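Tazi practice pads now available for suturing courses

TALTANVILLE, August. Fleddale, a maker of teaching materials for surgical training, announces that its Tazi suturing pad can now be ordered by hospitals, colleges and private training centres. The pad was developed together with the skills centre at Histgate, where trainees have been working with the early versions for 34 weeks.

Tazi is a soft pad which imitates tissue for the practice of stitching. It is meant for the stage of learning when a trainee already knows the knots on a board and must now learn to place them in a material that gives way under the needle. The surface is pale, with pink and reddish areas, so that dark thread stays easy to see against it. Many separate stitches can be placed side by side along one line, and a teacher can go back over the row afterwards and discuss the distance between them and the length of the ends.
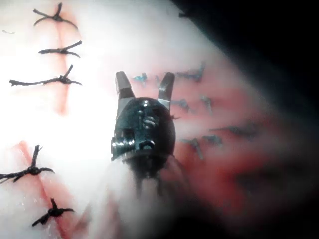 The older pads at Histgate tore when the knot was pulled down with too much force, one trainee wrote in the feedback book, and with Tazi it was possible to feel the tension before it became a problem. The same trainee would like the pad to be a little firmer at the corners, and Fleddale is looking at this for the next production.

During the trial period, 241 pads were used at Histgate in evening classes and in the longer Friday sessions. The teachers gave their comments to Fleddale after each block of classes. Two changes came from these comments. The first recipe was judged too sticky, and thread was dragging on it when a loop was pulled through. The present recipe has a smoother surface. The second change concerns the depth of the pad, which was increased so that a curved needle can follow its full path without touching the tray.

The exercises supplied with the pad begin with single interrupted stitches. After this comes the closing of a short slit, where the trainee must enter close to the edge, bring the needle out on the other side and control the loop of thread while it becomes smaller. The Histgate teachers asked that this exercise should take more time than the others, and the printed guide has been rearranged in this sense.

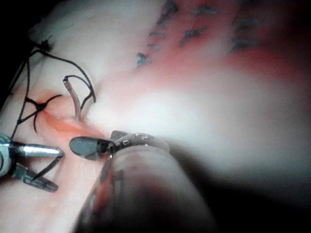
Tazi pad with curved needle and black thread, Histgate skills centre.

The pad is sold in boxes of 6, with the printed guide included. Fleddale has prepared a first stock of some 1,850 pads at its workshop in Taltanville. Orders from teaching hospitals will be served first, in the order of their arrival. Needles and thread are not part of the box, as most centres have their own preferred suppliers.

Used pads may be returned to the Taltanville workshop, provided that all needles have been removed. Centres which wish to see the pad before ordering can ask for a single sample, free of charge, through the Fleddale sales office.

About Fleddale
Fleddale designs and produces practice materials for surgical and nursing education. The company is located in Taltanville.

Media enquiries: Fleddale press office, Taltanville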